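Project notebook, Bodach laundry team
28 October 2023

I'm writing this up while it's still fresh, because last time I left it for a week and then couldn't read my own handwriting on the back of the packing slip. Good long session today, and I came home tired and pretty cheerful. The plan was to work on the sorting part of the class project with real clothes in a real utility corner, and to stop kidding ourselves with the folded towels on the lab bench. We booked out both arms and the big toolbox (which is still missing the small hex driver, so if one of you has it in a backpack, please put it back, no questions asked!).
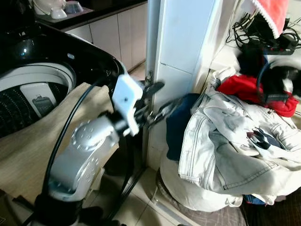 Reach is what I wanted to settle first, and it took most of the morning. Dakier, which is what we've been calling the motion planner since spring, is happy enough in open air, but it gets cautious near anything it has been told is solid, and then it gets slow. I had half forgotten how much solid stuff there is in a place where people do their wash. The tiled pillar is the big one, with that gray pipe running up its edge and a bracket sticking out about halfway up, right where the gripper likes to swing through. I gave the pillar a fatter keep-out zone and put the pipe inside it as well. I also want the washer opening treated as its own target, with the rim and the drum as separate things, so that a drop that lands on the rim gets logged as a miss. Whoever picks up the config file next, the old zones are commented out at the bottom and I'd love it if they stayed there until we're all agreed.

After lunch we moved on to two-arm work. The idea from our October planning meeting was that socks, small stuff and anything that could be hiding inside something else should get held by both grippers, so the camera gets a decent look before we decide which load it belongs to. I set the closing force at 40 percent on both sides for a start and left the handoff speed low. I know it makes for dull watching, but I'd much rather be bored than be picking threads out of a finger joint again.

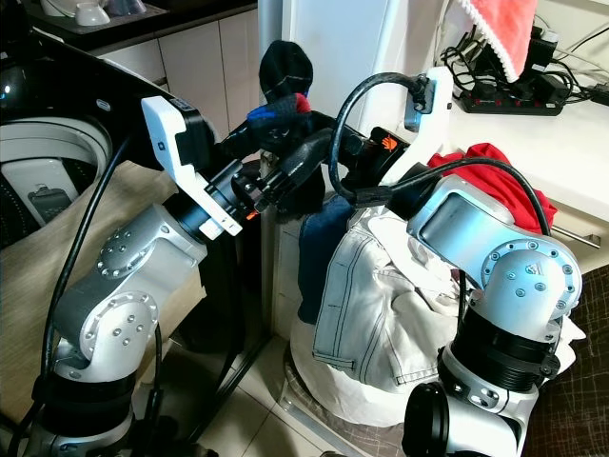
Efe Adeyemi thinks we're being too timid with the force, and that the low setting will only teach us about slipping. His view is that we should run the same garments at 67 percent, log both, and let the numbers settle it before the November demo. He also wants the two arms to stop waiting for each other at every step, which he says eats up more time than the planner ever did.

I've come around on the first part, and I've added a second column to the log sheet for it. On the waiting I'd like us to go slower. Briem (the little script that keeps the arms in step) is almost 2947 lines long now and I'm the only one who has read it lately, so before anyone pulls the waits out I'd like to sit down with two of you and go through it over coffee. It isn't pretty in the middle.

Next, the finger covers. We've been going back and forth between the bare fingers and the glove pieces, and I'd like to stick with the gloves for all soft goods from here on. The knit parts are kinder to loops and terry, and the rubbery parts give us the friction we were trying to get by squeezing harder. Please label the spares by finger, as they are not interchangeable, and I spent far too long today learning that all over again.

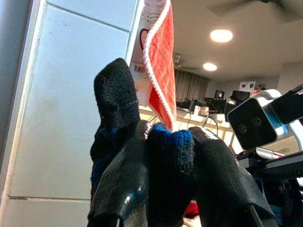

The one thing I haven't worked out is how to keep the covers from creeping down the finger over a long run. Tape leaves a mess, and a tighter cuff makes them a real chore to change. I have a half-baked idea about a printed ring with a shallow groove, and I'll try to get a drawing into the shared folder soon so you can all poke holes in it.

To do before next time:
Second force column filled in for 8 garments, same ones both settings
Keep-out zones checked with a tape measure, by two people
Ask Zallora whether the spare wrist cable can come to the lab or has to be picked up
Ring drawing (me)
Hex driver!!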